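Relorel Navigation Project: Failure Report
March 3, 2022

Our planner, Daza, was supposed to drive a simulated home robot from the sofa to a door and stop. The Plolberg team's write-up calls it "reliable indoors." We ran it 168 times in the simulator and 40 runs ended with the emergency stop.

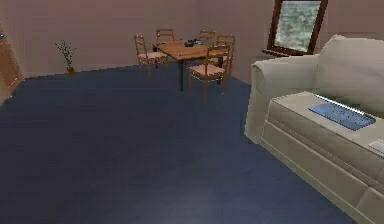

Most of the bad runs began on open carpet. Daza kept reporting a clear path while its position estimate drifted, and the stop came only after contact. A safety check that fires after contact isn't much of a check. We first blamed the Plarine depth filter, but turning it off fixed just 2 of the 40. 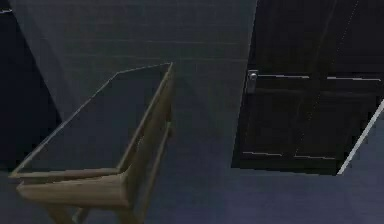 Table corners were the other weak spot. The planner treats a tabletop as if it ended at the legs, so it cuts in too close. Adding a wider margin cleared 22 more runs and made every trip slower. We still can't explain the rest, and we would not put this on a real robot yet.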